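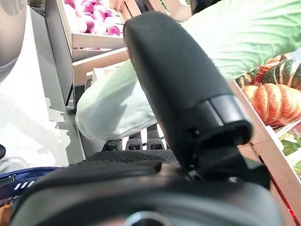
*Fig. 1. Wrist camera view, cabbage in the Torum hand.*

## Trying out two hands on produce

Cabbage was my favorite test item and also the one that drove me nuts! It's big, the outer leaves flop over everything, and half the time the wrist camera sees more leaf than finger. Itziar and I ran 80 grasps with each hand, same arm, same controller, and I swapped the hands in between (17 minutes the first time – I'm faster now).

The Torum hand did better on round stuff. I think it's the ridged rubber segments, though Seo-ah thinks the dotted grip pad does most of the work, and we haven't tested them separately. The Motura hand closes quicker but it bruised two cabbages, and it kept letting go of the squash when the arm turned.

Next up: lowering the closing force on the Motura and running the squash again.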